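Domestic Work and Its Claims: handout 5

The Trada guide says a cleared table saves a household 40 minutes a day. Ask where that comes from. The survey behind it had 280 replies, all from people who had already bought the guide.

Grarketden repeats the figure without a source. Treat both with care. A small bottle left lying on a wooden tabletop costs somebody a second or two, and I have yet to see it shown otherwise.

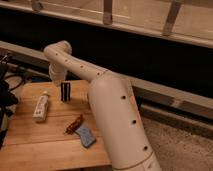

One student objected last May that the seconds were beside the point, and that what wore her out was being the only person who noticed the things left lying about. Fair, but Trada never measured noticing.

For next time: read Pirzada, section 5, and mark every claim that has no number behind it.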